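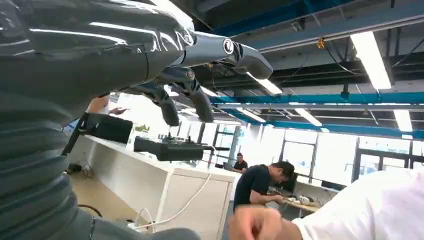 Premier achat : le compromis, avant tout

Pleltville, un lundi soir. Ilaria Dal Bello signe dans 17 jours et n'a toujours pas lu les annexes. 314 pages. Règlement de copropriété, trois procès-verbaux d'assemblée, diagnostics, état daté. « On m'a dit de parapher, alors j'ai paraphé. »

Erreur classique. Les PV, c'est là que ça se passe. Ravalement voté, ascenseur repoussé deux fois, un voisin en procès pour une véranda. Tout y est, en petit.

Chez Strobel, l'agence de la place, Cheuk-hei Ng relit les dossiers le matin, café froid à côté. Son ordre à lui : les charges, puis les impayés, puis le reste. Dans l'immeuble d'Ilaria, 26 lots, quatre propriétaires en retard. Pas dramatique. À surveiller quand même.

Et le prêt ? Condition suspensive, toujours. Montant, durée, taux maximum écrits noir sur blanc. Un taux oublié et la discussion devient pénible en cas de refus de la banque. Demander aussi qui paye les travaux votés avant la vente mais appelé après. Le vendeur en général, sauf clause contraire. Il y en avait une, page 9.

Ilaria a rappelé le notaire. Clause renégociée, deux jours de perdu. La signature tient toujours, à 9 heures, avec les annexes lues cette fois.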